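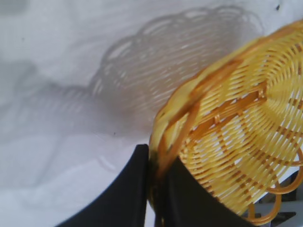 Ticket: Hamoto online shop, missing refund and disputed "dispatch weight"
Status: Reopened by customer
Category: Orders and returns > Refund not received
Order total: £397

Customer, 09:14

I'm opening this again as the last ticket was marked "resolved" and it wasn't. I still don't have my money.

Short version. I ordered a set of storage and picnic things from your site in July, including the large Prudura cool box. The cool box came with a split hinge. I sent the whole order back in the box it came in, using your own prepaid label, through the Teuber drop-off point at the Plullby shopping parade. I have the receipt. Your system says the parcel was "received incomplete" and the refund has been held.

I'd like to know who decided it was incomplete and how. Please don't send me the article about repacking items safely. I have had it twice.

Support, 09:52

Thank you for getting in touch and sorry for the delay with your refund. We can see that your return was scanned at our warehouse. The weight recorded on arrival was lower than the weight recorded on dispatch, so the return was flagged automatically. In most cases this happens when an item has been left out by mistake. Could you please check at home whether any items from the order are still with you?

Customer, 10:20

I've checked. I checked before I sent it and again when the first ticket was closed. There is nothing here.

May I ask what the dispatch weight was measured with? On the first ticket I was told it was "the weight on the system". That could mean somebody put the box on a scale, or it could mean the site added up the numbers on the product pages. Those are very different things, and I'd want to know which one I am being accused with.

Support, 11:05

We're not accusing you of anything and we're sorry if it came across that way. The dispatch weight is generated when the label is printed. We'll ask the warehouse team to confirm the method. In the meantime, please could you try the following:

Log out of your account and log back in.
Open Orders, then Returns, and choose View details.
Check whether the status has changed from Held to Under review.

If it still shows Held, please clear your browser's cache and try once more.

Customer, 11:31

I don't believe my browser has any bearing on what a box weighs in your warehouse, but I've done it so that it can be crossed off.

Logged out and in: still Held.
Cleared the cache: still Held, and now I'm logged out of everything else as well.
Tried it on my phone: still Held.
Tried the app: the return isn't listed at all. The app says I have no returns.

So there may be a second fault there, or the app may never have shown returns. I can't tell from this end. Your help page says it does.

Support, 13:40

Thanks for trying those steps. We've had a look and the app only shows returns that were started in the app. We'll pass on your feedback about the help page.

The warehouse has replied. The dispatch weight was taken from the product listings and not from a scale. The arrival weight was taken from a scale at the Teuber depot. They have asked whether you repacked the order in its original packaging.

Customer, 14:02

Right. So one number was measured and the other was typed in by whoever wrote the listing, and the difference between them is being treated as a missing item.

Yes, original packaging. Same outer box, same paper, same cardboard sleeve around the cool box. The only thing I didn't send back was the packing slip, which your instructions say to keep.

I've now gone through the product pages myself. The Prudura cool box is listed at 7 kg. The leaflet that came in the box says 5 kg. I kept a photo of the leaflet and have attached it to this ticket. If your page is wrong by 2 kg then I'd expect the box to come back light every single time anybody returns one. Has anyone looked?

Support, 14:48

Thank you, that's very helpful. We can see an attachment on the ticket but it isn't opening at our end. Could you please upload it again as a JPG or PDF? The maximum file size is shown under the upload button.

Customer, 15:10

Uploaded again as a PDF. It was a JPG the first time, for what it's worth, and it opens perfectly well when I click on it here.

I've also attached the drop-off receipt. There's a weight printed on it, from the counter scale at Plullby. Please compare that with the depot weight. If those two match, nothing went missing after I handed it over, and the only number left that disagrees is yours.

Support, 16:25

Both files have now opened, thank you. The counter weight and the depot weight are the same. The difference between those and the dispatch weight is 2 kg.

We've sent this to the listings team to check the product page. We've also asked for the hold to be removed by hand. The system shows the hold as 100% complete, meaning that the automatic check has finished and it will need a person to release it.

Customer, 16:39

I'm glad they match, but I was told on the first ticket that a person was going to look at it, and what happened was that it closed itself overnight. Will this one do the same?

I'd also like it in writing that the refund will be for the full £397. There was a line in the first reply about a "partial refund for items received" and I'm not agreeing to that.

Support, 17:15

We've set this ticket so that it can't close automatically. It will stay open until you confirm that the money has arrived.

We can confirm that the refund will be for the full £397, with nothing taken off. It will go back to the card you paid with.

Internal note, shared with customer in error, 17:22

Listing weight for cool box is the old model's. New one is lighter. Suggest checking other held returns with the same item before they come in as complaints. Hold rule still compares listing weight to depot scale - worth asking why.

Customer, 17:30

I think that last note was meant for somebody else, but thank you, it's the most useful thing I've read on either ticket.

Has the page been changed? I've just looked and it still says 7 kg.

Support, 09:08, next working day

Apologies for the note. The product page has been sent for correction and should update with the next refresh of the site. The hold has been released and your return now shows as Refund issued. Please allow time for your bank to process this.

Customer, 09:26

It says Refund issued on the website. The app still says I have no returns. Nothing at the bank so far.

I'll leave this open until I can see the money. Please don't send the satisfaction survey before then - I got one for the last ticket while it was still wrong.

Support, 09:41

Understood. The survey has been switched off for this ticket.

Status: Open, waiting for customer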